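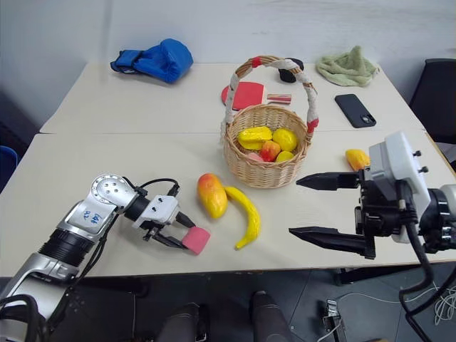 트롤트비(Troltby) 공개 행사 다녀온 얘기, 더 미루면 까먹을 것 같아서 씁니다. 2018년 1월에 다녀왔고요, 저는 원래 컨베이어 쪽 정비만 하던 사람이라 양팔 로봇은 영상으로만 봤지 이렇게 코앞에서 본 건 처음이었어요!

건물에 들어가면 방이 여러 개인데 저는 거의 한 방에만 붙어 있었습니다. 과일 모형을 바구니에 담는 양팔 셀이 있는 방이요. 안내는 레오니 포스(Leonie Voß) 씨가 해 주셨는데, 정비 일 한다고 했더니 작업 얘기는 짧게 하시고 바로 케이블이랑 그리퍼 얘기로 넘어가시더라고요(감사합니다 진짜).

셀 배치

흰 테이블 두 개를 붙여서 쓰고, 팔은 앞쪽 양옆에서 하나씩 들어옵니다. 바구니는 가운데. 저는 테이블 이음매가 제일 궁금했어요. 두 상판 높이가 조금만 달라도 손가락 끝이 걸릴 것 같아서 물어봤더니, 그래서 아침마다 자로 이음매를 훑어 본답니다. 허용하는 단차가 2mm라고 해요. 그걸 넘으면 다리 높이부터 다시 맞추고, 그다음에 테이블 기준점을 새로 잡고요. 순서를 바꾸면 두 번 일한다고 하셨는데 우리 공장이랑 똑같아서 웃었습니다.

바구니 주변에 탁구채며 권투 글러브, 수건, 스마트폰까지 올라가 있으니까 테이블이 꽤 북적북적해요. 그래도 팔이 지나다닐 자리는 남아 있고요.
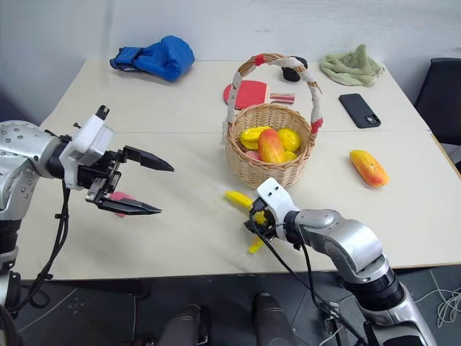
그리퍼는 양쪽 다 손가락 두 개짜리 평행형입니다. 바나나 모형처럼 휘어진 건 잡는 위치가 조금만 틀어져도 손가락 안에서 돌아가 버린대요. 그래서 손가락 끝 마모를 꽤 자주 본다고 합니다. 볼프람 렌츠(Wolfram Lenz) 씨라고 정비 담당하시는 분이 교체용 손가락을 꺼내서 보여 주셨는데, 새것이랑 쓰던 걸 같이 쥐어 보니까 끝부분 느낌이 확 달라요. 작업 횟수로 관리하냐고 여쭤봤더니 그건 아니고 눈으로 보고 손톱으로 긁어 보고 바꾼다고요. 교체 자체는 최대 11분이면 끝난다는데, 영점을 다시 잡는 시간은 따로랍니다. 역시 그게 진짜 일이죠 ㅎㅎ

케이블 얘기

여기서 제일 오래 서 있었어요. 케이블이 그리퍼 쪽에서 나와 바깥으로 길게 늘어져 내려가는데, 저는 처음에 왜 팔에 바짝 안 묶었나 싶었거든요. 렌츠 씨 말로는 예전에 바짝 묶었다가 손목이 크게 돌 때 커넥터 쪽이 당겨져서 한 번 끊어 먹었대요. 지금은 여유를 두고, 대신 테이블 앞 모서리에 쓸리는 부분을 매일 손으로 만져 본다고 합니다. 피복이 까슬하면 그날 바로 교체. 저라면 모서리에 보호 고무라도 하나 댈 것 같은데, 말씀드렸더니 메모하시더라고요. 진짜 댔는지는 모르겠습니다.

팔에 손글씨로 번호 써 놓은 것도 반가웠어요. 라벨 프린터가 없는 데가 아닐 텐데 결국 현장은 펜으로 쓰게 되나 봐요. 정비 기록장도 종이였고, 제가 넘겨 본 쪽이 119번째 항목이었는데 거의 다 케이블 아니면 손가락 얘기였습니다.

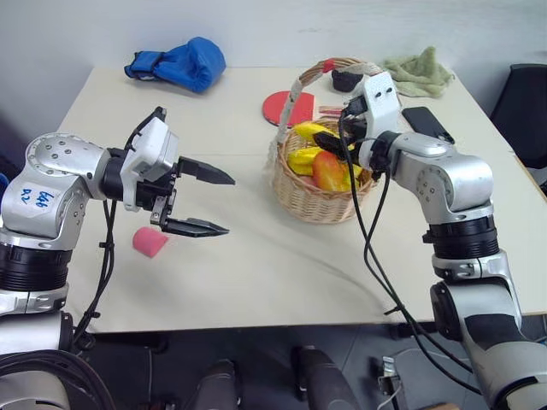 가실 분들 참고

다음 공개 행사는 8월이라고 들었어요. 한 조가 5명이라 질문은 실컷 할 수 있습니다. 방 안이 생각보다 더우니 겉옷은 입구에 맡기세요. 저는 패딩 입고 들어갔다가 땀 뻘뻘 흘렸네요. 그리고 영점 잡는 과정을 보고 싶으면 오전 조로 신청하셔야 해요. 저는 오후 조라 설명만 듣고 실제로 하는 건 못 봤는데 그게 아직도 좀 아쉬워서, 8월에 한 번 더 갈까 생각 중입니다.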